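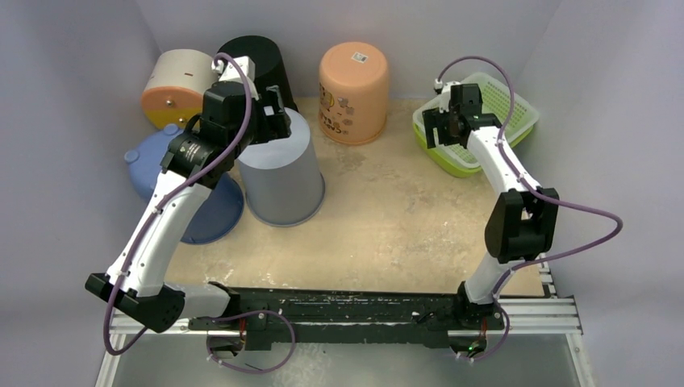

Container cell: what to buy and what to leave alone

Apr 12, 2022
Posted by: bench 2 notebook

Budget request is due and the draft going around has us replacing both arms. I don't see the case for it. Writing down where I think the money should go before the Cotura quote starts to look like a plan.

The quote covers two new arms with their own grippers, a controller and a year of support. Lead time is 14 weeks. The sales sheet promises "any household container," and when I asked what they had tested on, I got a list of boxes. Boxes are easy. We have upside-down bins and buckets with tapered sides, a round tub, and two baskets nested one in the other. I would want to see their gripper separate those two before signing anything. Asked for a trial on our own set in February, still no date.

The grippers are the real question. Ours have two blocky notched fingers, fine on a thin rim and poor on a broad smooth base. Fluvar sells finger blanks at $300 a set and we could cut our own profile. Two sets, one per arm, plus a spare for when we get the profile wrong. We will get it wrong.

Cables. The purple runs go over the motor housings and down the upper links, then hang in big loops at the elbows and again under the bases. The right one bows way out toward the wall. D'Souza quoted a dress kit for both arms and it is mostly clips and sleeve with a large markup. Before paying for it, try moving the clips we have and shortening the loops. Check full reach first, slowly, with someone at the stop.

Table top is scuffed and blotchy. The draft has a line for a new one. Why? The Dirum people say a uniform surface helps their vision package, but they also sell the surface. Run their demo on the table as it is and compare.

More containers – yes, but cheap ones from the hardware store. Current set is heavy on bright colors. Want clear plastic and something dull, 11 more pieces at most or we run out of shelf.

Open items:
- Cotura: trial date in writing, or drop them from this round
- Fluvar: does the blank fit our mount without an adapter? The drawing is no help
- D'Souza: ask for the kit price per arm
- spare motor for the wrist, which is on no list at all and should be

Leaving the arms line at zero in my copy. If someone wants it back in, put the reason next to the number.

Last updated: same day, after the Fluvar call (adapter needed, price not given)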